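Making a puzzle game on evenings and weekends: a talk with the developer of Grelov

24 July 2021

I first played Grelov on a slow train, on a laptop with a failing battery, and I was cross when the screen went dark because I had just worked out how to get the little lamplighter across the canal. So when its developer agreed to talk to me for this site, I had my questions ready days ahead, and then of course we spent the first half hour talking about soup.

Grelov is a small browser puzzle game in which you light the streets of a sleepy town before the fog rolls in. It was made by one person, who prefers to go by the name of the game in interviews ("my boss reads everything") and who has a day job writing payroll software. Work on it began as a weekend exercise, a way of learning how tile maps are put together.

"I had this idea that I'd do one level and stop," the developer told me, laughing. "One level, just to see the lamps come on. Then I did the lamps and they looked so nice that I thought, well, there ought to be a street for them to stand on, and a bakery, and someone asleep over the bakery."

The first version was built on Jiltex, a free engine that had a friendly forum and, at the time, not a great deal of documentation. I asked whether that had been hard going for a beginner.

"Oh, it was murder. The manual had a page called Collisions and the page was blank! But people on the forum were so kind. I'd post some silly question before bed and there would be an answer with my coffee, sometimes with a whole working sample attached. I still have all of those saved. I couldn't throw them away."

The map files were the next headache. Levels were drawn in an editor called Zernar, which saves them in its own format, and the loader had to be written from scratch. It took most of a winter. For a long while every tile came out one column to the left of where it belonged, and the developer simply drew the levels one column to the right and carried on that way, quite happily, until a friend took a look at the code and had to go and sit down for a bit.
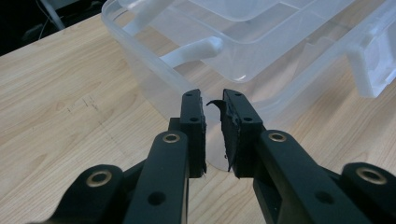

A pair of black gripper fingers, tips upward.

We came around to the puzzles themselves, which are what people write in about. There are 169 streets in the finished game, and I wondered how many had been left out.

"I drew 559, if you count the awful ones," the developer said. "Most were awful in the same way. I'd have a clever trick in my head and build the street so that only the trick would work, and then you'd watch a person play it and they'd just wander up and down looking sad. The good streets have two or three ways through. I didn't plan those, they came from watching my sister play and do everything wrong and get there anyway."

The fog nearly didn't make it in. Early on there was a plain timer in the corner, ticking down in red, and testers said it made them feel as if they were late for the dentist. Swapping it for fog meant redoing the lighting code, and frame rates on older machines dropped so low that the game had to be pulled for five weeks. I remember that gap, and I remember checking the page rather more often than a grown adult should.

When it came back, it was picked up by Hopkin, a games portal with a soft spot for quiet things, and nearly 3000 people played it over the first weekend. "I kept refreshing the number. I burned a pan of onions. Then the messages started, and one was from a night nurse who played a street on each break, and I had to close the laptop for a while after that one."

I asked what comes next, expecting a sequel. There is one, sort of, with boats, but it exists mostly as drawings on the backs of envelopes, and the new loader still puts the water in the wrong place. In the meantime a small update for Grelov is planned, with a sound slider (at last!) and a fix for the bridge on the harbor street that some of you have been getting stuck under.

"Tell them I know about the bridge," the developer said, as we were hanging up. "I've had a lot of mail about the bridge."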